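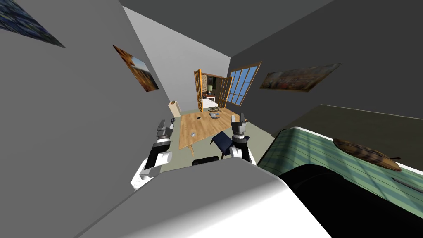 Right, quick one before I have to go back in and label bottles. The Peng building is open again, mostly. Ground floor and first floor yes, second floor north end no, basement store absolutely not. We were out for nine days in the end. If you weren't there: the extraction failed on a run of fume cupboards, evening, and the vapour alarm went off with people still at the bench. I'd just put down a flask and came down the stairs with both hands stuck out in front of me, fingers apart, like those two grippers held open up there. Gloves still on. You're not meant to touch door handles in gloves so I went through three doors with my shoulder. Bruise to show for it.

No one hurt. Saying that now as my mum reads this.

So the assembly point. It's the far side of the car park at Hundville, by the bike racks, and on a dry evening in October it's fine for ten minutes. We were there till gone eight. Half of us in lab coats and no proper coat. My keys were in my bag, my bag was in the office, office on the second floor north end (see above). Lesson one, and I've been told this at every induction I've ever sat through: keys in pocket. Phone in pocket. I had a phone and a marker pen.

Somebody's overnight reaction was still stirring up there. You could tell whose by the face. The fire crew were very patient about being asked what colour it was.

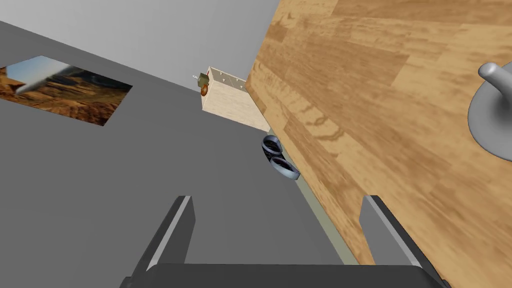
The first two days we got one email each, both saying there would be another email. Then a long one with a floor plan attached, and a form. You had to write down everything you'd left running, what was in it, how much, which cupboard, whether it needed water or nitrogen or just leaving alone. I did mine from memory at the kitchen table and got the cupboard number wrong, and had to ring up and say sorry, not 14, 41. Felt about six years old.

What I hadn't thought about was the freezers. The power was cut to the north end so the freezers went with it, apart from the ones on the backup circuit, and it was news to most of us which ones those were. Ours wasn't. We lost 47 tubes, all mine or near enough, the whole summer's worth. I've got the notes. I can make most of them again. Two came from a plant we don't have any more and that's that.

The sensors are Drolo ones, the little grey boxes by the door that everybody moans about as they chirp when the battery's low. I have personally moaned about them. There's one in our bay I put a sticky note on saying SHUT UP. The note was still there when I got back in. I've taken it down.
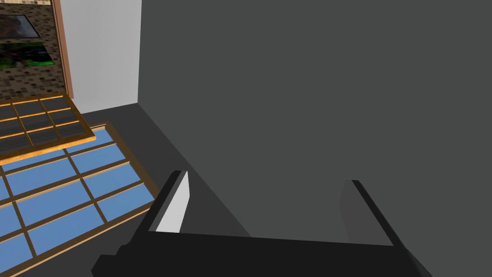
Getting back in

They did it in pairs, booked slots, twenty minutes. Visitor badge, goggles on before the door, somebody from safety stood behind you with a clipboard. You could collect personal things and unopened notebooks. Opened notebooks had to be wiped down, which did my ink no favours. I got my bag, my keys, a mug, and forgot the shoes I'd actaully gone in for.

The smell had gone. I kept sniffing for it anyway. The corridor had been mopped and it was all propped doors and yellow tape, and the clock was an hour out, and someone's lunch was on the desk where they'd left it. Won't describe that.

Then the waste. Mustau came for it in two goes, and they won't take a bottle without a full label, quite right too. Full name, no abbreviations, date, hazard, who it belongs to. Do you know how many bottles in a shared store say things like "wash 2" or "DO NOT MOVE"? We had a crate of them. Anything we couldn't identify gets charged as unknown, and the bill for unknowns came to 3000 pounds, out of the group's money. That was going to be a new pump.

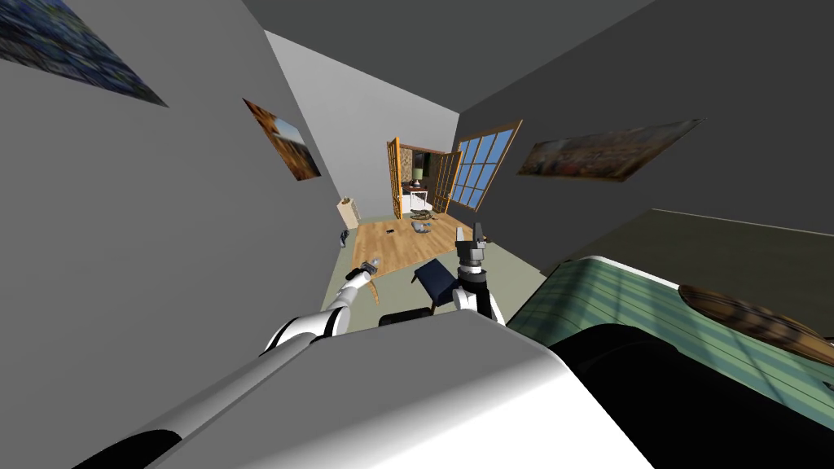
And yes some of those bottles were mine. At least one "wash 2" is definately my handwriting. I've owned up. My punishment, self inflicted, is the label spreadsheet, and it's why I'm typing this on a break with biro all up my wrist.

The cause, as far as we've been told, is a fan belt and a warning light that nobody was looking at because it was in a plant room that was locked. There's a proper report coming and I'll leave it to them. I've heard four other versions in the tea queue, one with a pigeon in it.

What I've changed so far: keys on a lanyard. Backup list of every tube, not kept in the same building as the tubes. Spare jumper in the bike pannier. Asked for a shelf in the backup freezer, got half a shelf.

North end might be back after half term, they said might. Until then I'm borrowing a desk on the ground floor next to the printer, so if you email me and I don't answer it's because someone is printing a thesis and I can't hear myself think. Break's over, more bottles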